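Automation at the Amosdale returns works

The Amosdale returns works is a sorting and repacking site for goods sent back by customers of Skanden, a mail-order seller of household and fashion items. It is best known, in so far as it is known at all, for the gradual introduction of robotic arms on its small goods benches, a process that has changed the working day of most of the people employed there and the job title of nearly all of them.

Background

Returned goods arrive at Amosdale loose, mixed and often in the wrong box. Until the first arms were brought in, every item was lifted out by hand, looked over, matched to its order and sent to one of four places: back to stock, to cleaning, to repair or to the skip. The work was light but endless. A sorter was expected to clear 400 items in a shift, a target set by a former management and kept by its successors, mainly on the grounds that it was already printed on the wall.

Wrist strain was the commonest complaint among sorters, followed by the radio.

Introduction of the arms

The first arms were supplied by Sönmez, which also built the benches, and the software that tells them what to pick up is a product called Musteo. Installation began in January and was due to take three weeks. The arms were handling live goods by the summer.

Management had described the arms as "colleagues". The staff, who had not been consulted on this point, called them the cranes. Both names remain in use, the former in the newsletter.

Early results were mixed. The arms were good with boxes, jars and anything else with flat sides and a settled character. They were poor with belts, scarves, bangles and straps. A sorter was therefore posted at each bench to put things straight, a role first listed as "temporary" and later as "Bench Supervisor, Grade 2".

Rehearsal in simulation

To cut down on stoppages, awkward pickings are now tried in a computer model before they are allowed on the floor. The model does not attempt to copy the works. Its surfaces, backdrops and loose objects are varied from one run to the next, so that the software does not come to depend on one particular bench under one particular lamp. Sorters shown it for the first time tend to remark that the pretend workplace has been fitted out rather better than the real one.

Musteo's library holds 3218 rehearsed pickings, of which 473 were put forward by the sorters themselves. Suggesting one earns no bonus, but it does earn an afternoon sitting down, and the scheme has never been short of entries.

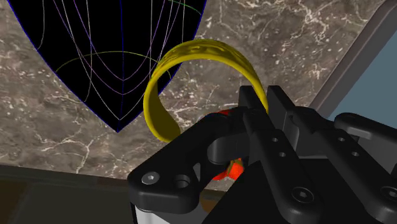

Simulated picking: a black gripper beside a yellow looped band, with a marble-textured surface behind.

Effects on staff

No sorter was dismissed when the arms came in, as Skanden had promised. Several who left were not replaced, about which it had promised nothing. Those who stayed lift far less and look at screens far more, and complaints about wrists have given way to complaints about necks.

Pay rose by one grade for bench supervisors. Opinion is divided on whether this was a reward for new skills or the price of being blamed for the arm. Training lasts two days, the first of which is largely about lanyards.

The loss most often mentioned is talk. Under the old layout sorters faced one another across a long table, whereas the new benches all face the same way. A request to turn them round was refused because of the cabling. The tea break was later made five minutes longer, and the two events are officially unrelated.

Output

The works can now handle up to 3000 items in a day. The target of 400 a shift no longer applies to anyone, though the notice is still on the wall, where it covers a hole.

See also

Mail-order returns
Bench work
Simulation in training

This page was last changed on 30 November 2024.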